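Cut-resistant liner, wash trial

Supplier claims the Vương knit keeps its cut rating through up to 51 washes. I don't believe it. Their sheet doesn't say what temperature, or whether the samples were tumbled. Asked twice. Got a brochure.

Swatches line dry from now on. A metal bar will do fine, no clips on the test area.
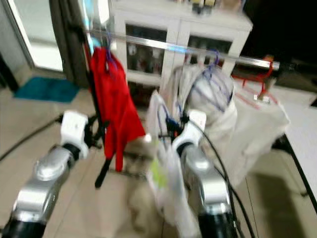
SKELTANAU, October

Washed 4 swatches from the Cellport roll, same detergent as before. Edges already fuzzy. The abrasion counter went to 3,000 and the face looked good, but that counter skipped last spring and I wouldn't bet lunch on it. Rerun Tuesday on the other machine.

Trimming: use the same scissors every time. Switching pairs halfway is how we got that lovely "trend" in the first batch.
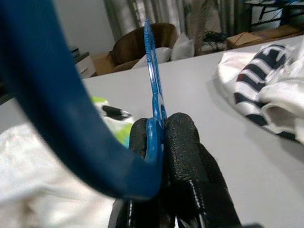 Still open

- Jostska wants a yes or no. They can wait for the rerun.
- Is shrinkage closing up the knit and flattering the numbers? Weigh before and after.
- Ask for an unwashed control from the same roll.

Filed under: Textiles, Bench Notes
Contact the workshop | © Skeltanau Workshop | Back to top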